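Teltier open day: the two-armed table kit, reviewed

24 Aug 2026

Teltier opens its Goltley workshop to the public twice a year, in February and again in late summer, and charges $5 at the door, coffee included. I went for the two-armed table kit, the one their brochure says can "clear up after any small party." I have hosted small parties. I had questions.

The demo table was set for a very small party: a foil tray and a paper cup. Light, flimsy things are mean to grippers, so I'll give them credit for the choice. Squeeze a foil tray too hard and you own a foil ball.
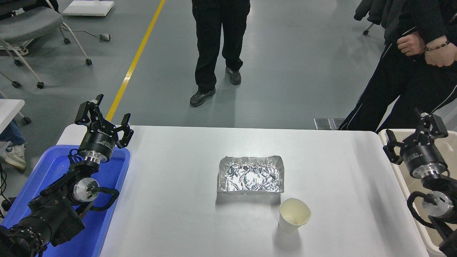 What you get for the money

The kit rents for $495 a month, with 2 arms, a parallel gripper on each, and a day of setup by Dönmez, the local dealer. The software is called Ultell and handles up to 100 saved routines -- which is more routines than I have, counting breakfast.

I liked the grippers. Two fingers, plain shape, easy to understand from a visitor's side of the table. I liked the manual less. It spends four pages on the warranty and one paragraph on cables, and there is a lot of cable.

Would I rent one? For a lab or a packing bench, sure, ask for a trial week. For my kitchen, I'll keep the trash bag. The coffee was good.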